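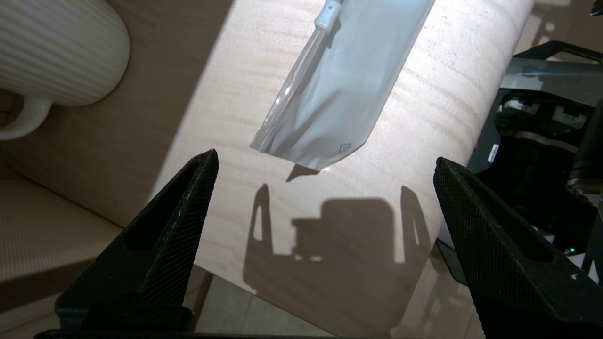
Slider Bags: Your Questions Answered

Print this page | E-mail this page

Ever since I wrote up my big drawer clear-out, the mailbox has been full of zip-top bag questions, and I could not be happier about it. I love these bags! I have used them for buttons, cables, bread heels, seed packets, spare screws and one very long train trip's worth of snacks. The same questions keep coming back, so I've put them all on one page. Updated 2/27/21.

What's the difference between a slider bag and a press-to-close bag?

A slider bag has a small plastic piece that rides along the top and closes the track for you. A press-to-close bag has the same kind of track but you run your fingers along it. Sliders are wonderful for stiff hands, for kids, and for anything you open several times a day. Press-to-close bags lie flatter, so I use those for papers and for things that go in the back of a closet until April.

My slider goes all the way across but the bag still leaks. Is it broken?

Probably not! Most sliders leave a tiny gap right where they park at the end. Push the slider all the way, then give that last corner a pinch. For soup or marinade I stand the bag in a bowl anyway, and I'd tell you to do the same with any bag on earth.

What if the slider comes off?

Don't throw the bag out. Line the two halves of the track up at one end and press them closed with your thumb, like an ordinary zip bag. You can sometimes snap the slider back on at the end of the track, but it takes patience and I only bother with the big bags.

Can I wash them and use them again?

Yes, and please do, if they held dry things like crackers, crayons or hardware. Turn the bag inside out, wash it in warm soapy water, rinse it, and prop it open over a wooden spoon in a jar. I skip the dishwasher. Anything that held raw meat, fish or eggs goes straight in the trash, and so does a bag with a pinhole or a smell that won't leave (garlic, I'm looking at you).

How do I dry them without taking over the whole counter?

I used to have bags on every faucet and cabinet knob. Then I got the Kundance rack, a folding thing with upright pegs, and I was thrilled with it for exactly as long as it took to need a second one. A row of clothespins on a string does the same job. Whatever you use, leave the zipper wide open and check the bottom corners before you put the bags away, they hold a drop of water longer than you'd believe.

Are they recyclable? I keep seeing a little triangle on the bag.

The triangle usually has a number in it, and the number tells you what kind of plastic the bag is made from. It doesn't promise that your town will take it. Where I live, soft plastic is not allowed in the curbside bin at all, but the Bristard market has a drop-off barrel by the carts that accepts bags if they are clean and dry. Ask first whether they want the hard slider snipped off. Ours do, so I cut the whole top strip away with kitchen scissors and that part goes in the trash.

What size should I buy first?

Start with quart. It's the one I reach for constantly - charging cords, doll shoes, half an onion, all of it. When I sorted my own stash there were 46 bags in the drawer, and 31 of them were quarts. Snack size is darling for beads and batteries. Gallon is for sweaters, puzzles with a collapsed box, and freezer bread.

How do you label them so you can still read it a year later?

Permanent marker on the bag works, but write before you fill it! A full bag is all hills and valleys. If you plan to reuse the bag, put a scrap of paper inside facing out. Rubbing alcohol on a cotton ball takes off most marker, though it left a gray smudge on a couple of mine.

Do you squeeze the air out?

For the freezer, always. Lay the bag flat on the table, close it nearly to the end, smooth the air toward the opening with the side of your hand, and shut it. Flat bags freeze into neat slabs that you can file like books. For craft supplies I leave a little air in because it cushions things.

My bags have gone wrinkly. Are they still okay?

Sure! Creases are just creases. Hold the bag up to a window and look for pinholes, or fill it with water over the sink. If it doesn't drip, keep it. My oldest ones look like tissue paper and still hold all my Lasik puzzle pieces.

Where do you keep the empties?

In a shoebox, standing up, sorted by size with the openings all facing the same way. I tried rolling them and it was a mess.

Print this page | E-mail this page

Comments (4)

poduval_kitchen: The pinch-the-corner trick!! I have been blaming the bags for years.

mossyporch: I store my empties in a tissue box and pull them out of the slot. Works for quarts, gallons get stuck.

threadbare23: Does the alcohol trick work on the frosted writing strip too? Mine just smeared.

mossyporch: Not on mine, threadbare. I put masking tape over the strip now and write on that.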